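作業ノート 6月 休憩室のテーブルまわりと布もの整理

朝9時すぎから開始。今日の担当は自分とMin-kyu Limさん。午後からShagufta Sethiさんも合流。窓側の休憩室を来月から来客の待合にも使うことになったので、布ものの置き方とテーブルの上の小物を決め直す。前回のメモは棚の話で終わっていたので、今回はテーブルから。

1. タオルのたたみ方

これまでは各自が好きなようにたたんでいて、棚に入れると高さがそろわず、下の段の扉が閉まらないことがあった。Limさんの案で、長辺を半分、もう一度半分、最後に三つ折りに統一。輪になった側を手前に向ける。端の側を手前にすると、取り出すときに隣のタオルまで引っかけて崩れる。
三つ折りの最後は、折る前に手のひらで空気を抜いておくと厚みが落ち着く。強く押さえる必要はない。毛足がつぶれると見た目が貧相になるので、軽く二度なでる程度。
ミシン目の縁がある辺は内側に入れる。縁が外に出ていると、重ねたときにそこだけ段になる。
洗い替えはSkistaの薄手とBolgerの厚手が混ざっている。同じたたみ方でも厚手は最後の三つ折りが戻りやすい。厚手だけ二つ折りで止める案も出たが、棚の奥行きに合わないので見送り。重ねるのは最大6枚まで。それより上は横に新しい山を作る。

2. テーブルの上

木目の天板は手前の角が丸く、物を縁ぎりぎりに置くと落ちやすい。たたんだタオルは手前の中央に置き、花は奥寄りに分けることにした。ひまわりの鉢が左端、オレンジの花を入れた黒い丸い花びんは中央より右。どちらも造花なので水替えは不要。ほこりは週の初めに刷毛で払う。花びらの付け根に入ったほこりは布だと取れず、かえって奥に押し込んでしまう。
タオルはベージュがかった淡いグレーとミントグリーンの組み合わせにした。白一色も試したが、カーテンの色に近くて置いてあることに気づきにくい、というのがSethiさんの意見。自分も同感。

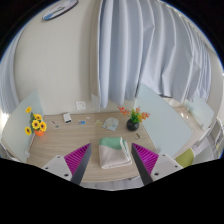

3. 奥側の小物

奥の縁に沿ってカード類などの小さい物が散らばりやすい。置く場所が決まっていないのが原因なので、Gamamierの浅い木のトレーを注文した。1枚1125円。まず2枚買って、足りるかどうか見る。届くまでは、帰る前に気づいた人が壁側へ寄せておく。
壁のコンセントは掃除機で使うため、その前には背の高い物を置かない。花びんを動かすときもここは避けること。

4. すりガラスの仕切り

指の跡が目立つ。Stamoraの中性クリーナーを水400mlに対してキャップ半分で薄め、固く絞った布で上から下へ拭き、すぐに乾拭き。薄めずに使うと筋が残る(Limさんが左側で確認済み。筋は二度目の乾拭きで消えた)。仕切りは斜めに置いてある物もあるので、拭くときは反対側に手を添える。
花の葉が仕切りに触れていると、そこだけ汚れが付く。拭いたあと、鉢を指2本分ほど離して戻した。

5. カーテン

丈はテーブルのすぐ上まで。椅子の出し入れで裾を巻き込むという話があったが、今日の配置では当たらなかった。裾上げは保留。洗う場合は1枚ずつ。全部外すと午後の日差しで部屋の中がまぶしくて作業にならない。

残り
・下の段の厚手タオルをたたみ直す(自分)
・刷毛の置き場所を決める。今は流しの横にあるが、湿気で毛が開いてきた
・たたみ方の手順を棚の扉の内側に貼る(Sethiさん、下書きは済み)
・トレーが届いたら裏に滑り止めを貼る。買い置きがあるかLimさんに確認

終了16時半。残りは次回。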